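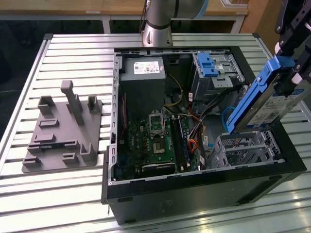
Clistine fixes up old desktop computers in Nenville, and I'm the one who started it, so I get to write this page. We take in towers that offices and schools have finished with, wipe or replace the drives, test everything, and sell them on at prices that don't make you wince. Most of the job is the inside of the case. You lay a tower on its side, take the panel off, and there's somebody's whole work life in there: power supply, memory, a mess of orange, yellow, red and black cables that never go back the way they came out. Drives are the part we do over and over, all day long, which is why drives are what we handed to the robot first. The one in its gripper has the blue caddy on it and is headed for the lower bay, and if you'd asked me a few years ago whether I'd trust a machine to do that next to a live pile of loose wires, I would have laughed at you.

Home Shop Trade-In About Us Jobs Contact

How we got here

I opened with a folding table and one good screwdriver. For a long time we were 3 people in a unit behind a tire shop, and every drive that went in or out passed through somebody's fingers. I loved it! I also had a wrist brace in my desk drawer by the second winter, and I wasn't the only one. If you've never done it, picture reaching into a metal box with sharp little edges, at an angle, a few dozen times before lunch. Then picture doing it the next day.

We're nine now. We moved into the bigger place on the east side of Nenville, with real benches and heat that works on both floors, and in our best month so far we sent out 600 machines. That month nearly broke us. We had people staying late, we had towers stacked in the hallway, and I made a bad call and said yes to a school order we had no business saying yes to. It got done, but I didn't like what it took out of everybody.

So we started the Tusent project. Tusent is just the name we gave our robot bench (it was a word on the whiteboard for weeks and it stuck). The idea was pretty small. One arm, one table, one kind of job: put a drive in a caddy where it belongs, and leave the rest to us.

What changed for the people here

I want to spend some time on this because it's the thing I get asked in interviews, usually near the end, in a careful voice. Is the robot going to take my job?

When we set it up I told everyone the same thing, out loud, in the break room: no one would be let go over it, and no one's hours would be cut. I've kept to that. I can't promise what the whole industry will do, and I'd be suspicious of anyone who does. I can tell you what happened in our building.

The drive work went down and the testing work went up. We used to rush the testing, and I'm not proud of that. Now there are two people on it full time who used to swap drives, and they've gotten picky in a way I really enjoy. They send things back. They argue with me about fans. One of them rewrote our whole test sheet and it's half the length and twice as useful.

There was some grumbling too, and I think that was fair. For the first stretch the arm was slower than any of us, and it felt like babysitting. You'd stand there watching it line itself up with a bay for what seemed like forever when you could have had the drive in with one hand while holding a sandwich. One of our longest-serving people asked to stay off the bench completely, and she still does, and that's fine – she does our laptop repairs and she's better at it than I'll ever be.

The other thing I didn't see coming is how much talking it made us do. When you've swapped drives by hand for years, you don't know how you do it. You just do it. To set up Tusent we had to sit down and say it in words. Where do you hold the caddy? How do you know it's straight before you push? What do you do when a cable has flopped over the bay? (Answer: you move the cable, and for now that's still a person's job at our place.) We wrote 378 notes in a shared file before we got going, and plenty of them contradict each other. New hires read it anyway. It's turned into our training manual, typos and all.

Who runs the bench

Anyone on staff who wants to learn it can. You get paid your regular rate while you learn and a bit more once you're signed off. You don't need a degree or any coding, though a couple of people have picked some up along the way and now fix their own little problems, which saves me a lot of phone calls. Two people share each shift at the bench so that one can walk away and do something else. Watching a machine all day is its own kind of tiring, and we learned that by getting it wrong at first.

The stop button is everybody's. If something looks off you hit it, and you will never hear a word from me about lost time.

Who we sell to

Schools, small offices, families, one bowling alley. Our biggest regular customer is Hrynyshyn, the bookkeeping office across the river, who have bought from us since the folding table days and still call to ask what we've got before they look anywhere else. They came over for a tour and stayed most of the afternoon – I think they liked the test room more than the robot, to be fair.

If you've got old towers to trade in, bring them by the side door. Please take your sticky notes off first, we've seen some passwords. Drives can stay in, and we'll give you a wipe record for each one.

Come work with us

We'll be hiring again in September, one person for testing and one for the front counter. Steady hands are nice to have. Being willing to say "I don't think that's right" matters a whole lot more to me. Send a few lines about yourself through the Contact page, and no cover letter is needed, just tell me what you last took apart.

Page updated 2024-06-08

Share this page 9 shares 3 comments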